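3. 시뮬레이션 환경 및 데이터 수집

3.1 과제의 배경

본 연구는 학부 3학년 대상 종합설계 교과목의 한 학기 프로젝트로 수행되었다. 교과목의 공통 과제는 탁상 위에 놓인 소형 블록을 로봇 팔로 파지하여 지정된 위치로 옮기는 것이며, 수강 팀은 제어 방식과 관측 방식을 자유롭게 선택할 수 있다. 실물 로봇의 사용 시간은 팀당 매주 목요일 오후 90분으로 제한된다. 이 시간만으로는 모방학습에 필요한 시연 데이터를 확보하기 어려우므로, 본 팀은 시연의 대부분을 시뮬레이션에서 수집하고 실물 사용 시간은 최종 검증에 배정하였다.

시뮬레이션 환경은 이전 학기 수강생들이 작성한 Stavelura를 기반으로 한다. Stavelura는 강체 동역학 엔진 위에 탁상 작업용 장면 정의와 어안 카메라 모델을 추가한 코드 묶음으로, 장면 구성 파일을 교체하는 방식으로 작업을 정의한다. 본 팀은 기존 코드 가운데 접촉 모델과 렌더링 부분을 그대로 사용하고, 블록 배치 생성기와 시연 기록기를 새로 작성하였다. 새로 작성한 기록기를 이하 Lis라 한다.

3.2 장면 구성

작업면은 원형 목재 무늬 상판이며, 둘레에 격자무늬의 어두운 띠를 둘렀다. 상판의 텍스처는 단색 대신 결이 있는 것을 사용하였다. 예비 실험에서 단색 상판으로 학습한 정책은 조명 방향이 바뀔 때 블록의 경계를 놓치는 경향을 보였고, 결이 있는 상판에서는 이 경향이 줄었다. 다만 두 조건의 차이를 통계적으로 검정할 만큼 시행을 반복하지는 못하였다.

로봇의 베이스는 상판 가장자리 가까이에 놓인 정사각형의 연녹색 플레이트 위에 고정된다. 조작 대상은 파란색 블록과 주황색 블록 각 한 개이다. 블록의 초기 위치와 방위각은 에피소드마다 균일분포에서 추출하되, 다음 조건을 만족하지 않는 배치는 기각한다. 첫째, 블록의 중심은 플레이트 외곽으로부터 최소 이격 거리 이상 떨어져야 한다. 둘째, 두 블록은 그리퍼의 최대 개방 폭보다 멀리 떨어져야 한다. 둘째 조건은 한쪽 블록을 파지하는 동안 손가락이 다른 블록을 밀어내는 경우를 배제하기 위한 것이다.

조명은 상판 위쪽에 배치한 단일 광원으로 단순화하였다. 그 결과 팔의 그림자가 작업면 위에 넓게 드리워지며, 팔의 자세에 따라 형태가 크게 달라진다. 그림자를 제거한 렌더링도 검토하였으나, 실습실의 천장 조명 아래에서도 유사한 그림자가 발생하므로 제거하지 않았다.

3.3 손목 카메라 모델

관측은 손목에 부착한 가상 어안 카메라 한 대에서 얻는다. 외부 고정 카메라는 사용하지 않는다. 외부 카메라를 함께 사용하면 위치 추정은 쉬워지지만, 실습실에서는 여러 팀이 작업대를 공유하므로 매주 카메라를 다시 설치하고 보정해야 한다. 손목 카메라는 그리퍼와의 상대 자세가 고정되어 있어 이 절차가 필요하지 않다.

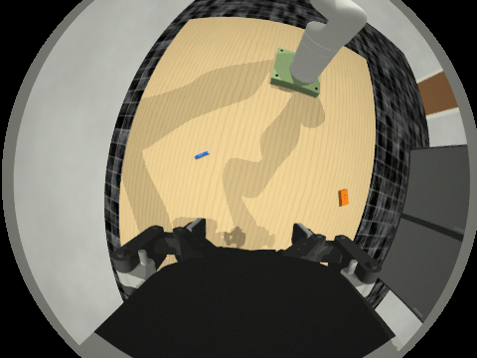 그림 2. 손목 어안 카메라의 시뮬레이션 관측. 그리퍼가 열린 상태이며, 파란색 블록은 상판의 왼쪽, 주황색 블록은 오른쪽에 있다.

투영에는 등거리 모델을 사용하였다. 입사각과 상면 반경이 비례하는 이 모델은 매개변수가 적고 실물 렌즈의 보정 결과와도 중심부에서 잘 일치하였다. 원형 시야 바깥의 화소는 0으로 채우며, 신경망 입력 단계에서 별도의 마스크를 적용하지 않는다. 왜곡 보정 역시 수행하지 않는다. 보정된 영상에서는 시야 가장자리의 해상도가 낮아지고, 넓은 시야각을 유지하려면 영상의 크기를 키워야 하기 때문이다.

손목 시점의 단점은 가림이다. 그리퍼 본체와 손가락 링크가 시야의 아래쪽을 상시 차지하므로, 본체 바로 뒤쪽에 놓인 블록은 관측되지 않는다. 이를 보완하기 위하여 각 에피소드의 시작 자세를 두 블록이 모두 시야에 들어오는 자세로 제한하였고, 정책의 입력에는 현재 영상과 함께 직전 시점의 영상을 포함하였다.

3.4 시연 수집

시연은 팀원이 6축 입력 장치로 로봇을 원격 조작하여 생성하였다. 한 에피소드는 시작 자세에서 출발하여 지정된 색의 블록을 파지하고, 목표 지점에 내려놓은 뒤 손가락을 완전히 여는 시점까지로 정의한다. Lis는 이 구간의 영상, 관절 각도, 그리퍼 개도, 조작자의 입력을 동일한 시간 축으로 기록한다. 초기 버전에서는 영상과 관절 각도가 서로 다른 스레드에서 기록되어 한 프레임의 어긋남이 발생하였으며, 물리 시뮬레이션의 갱신 시점에 두 값을 함께 저장하도록 수정하였다.

수집한 시연은 총 428개이다. 블록을 놓친 뒤 다시 파지한 에피소드도 목표 지점에 도달하였다면 제외하지 않았다. 반면 조작자가 입력 장치를 재설정하느라 로봇이 정지해 있던 에피소드 22개는 학습에서 제외하였다. 정지 구간이 포함된 데이터로 학습한 정책은 블록 상공에서 움직이지 않는 동작을 재현하는 문제가 있었다.

시연의 품질은 조작자에 따라 차이가 있었다. 숙련된 조작자는 접근과 하강을 하나의 곡선으로 연결하는 반면, 초기의 조작자는 수평 이동을 마친 뒤 수직으로 하강하였다. 두 방식을 혼합하여 학습하면 접근 중간에 궤적이 흔들리는 현상이 관찰되었다. 이에 따라 5월 이후의 수집에서는 수평 이동 후 수직 하강으로 조작 방식을 통일하였으며, 이전에 수집한 시연은 별도의 조건 변수를 부여하여 구분하였다.

3.5 평가 절차

정책의 평가는 학습에 사용하지 않은 난수 시드로 생성한 배치 2,000개에서 수행한다. 평가 지표는 파지 성공과 배치 성공의 두 가지이다. 파지 성공은 지정된 색의 블록이 상판에서 떨어져 일정 시간 유지된 경우로 판정하고, 배치 성공은 손가락이 열린 뒤 블록의 중심이 목표 영역 안에 정지한 경우로 판정한다. 다른 색의 블록을 파지한 시행은 두 지표 모두에서 실패로 처리한다.

비교 대상으로는 블록의 실제 좌표를 입력받는 규칙 기반 제어기를 두었다. 이 제어기는 교과목의 공용 채점 도구인 Etgate에 포함되어 있으며 모든 팀이 동일한 버전을 사용한다. 좌표를 직접 제공받는다는 점에서 영상 기반 정책과 대등한 비교는 아니나, 배치 생성기가 만드는 문제의 난도를 확인하는 기준으로는 충분하다. 규칙 기반 제어기가 실패한 배치는 따로 표시하여, 도달 불가능한 배치에서의 실패와 정책 자체의 실패를 구분하였다. 이 구분에 따른 결과는 4.2절에서 다룬다.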